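Choosing Where the Cylinder Goes: Container Shape and Shelf Layout in Small Stockrooms
Speaker notes, Mansa Alhassan, Tuesday session

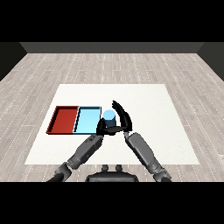 1. Opening (3 min)
Introduce self and Frida Skov, who ran the measurements at Thorlacius. Ask who in the room manages a stockroom under 20 shelves. Wait for hands.

State the question: how much shelf area is lost to the shape of the container, before anyone makes a bad decision about stock levels?

2. Round versus square
A cylinder fills 78.5 percent of the square it stands on. The rest is air in the corners. Staggered rows get that up to 90.7 percent on an unlimited shelf. Real shelves have ends, so the gain is smaller, and on a shelf only two rows deep it can vanish.
Write both numbers on the board. Leave them up.

3. The Thorlacius count
The stockroom held 908 containers. Frida sorted them by footprint first and by contents second. Most round containers were on the deep shelves, where the back row was hard to reach. Trays were on the shallow ones and overhung the front.
Swap was done in one afternoon. No new shelving bought.
If asked about cost: labor only. Do not guess at a figure.

4. Labels
Labels on a round container turn away from the reader. Two fixes: label the lid, or label the shelf edge. Ulier does the first, Rarnura does the second. Lid labels fail above eye level. Shelf-edge labels fail when stock moves and the label stays.
Pause here for the Rarnura question; someone always has one.

5. Trays
Shallow trays should hold one part number each. Dividers slow down restocking. Grudell removed theirs in August and kept them in a cupboard, in case.

6. Limits
One site measured. No data on cold storage. Heavy items were left out and need their own rules for height.

7. Questions (20 min)
Frida takes anything on method. Handout is by the door. Spreadsheet on request, email on the last slide.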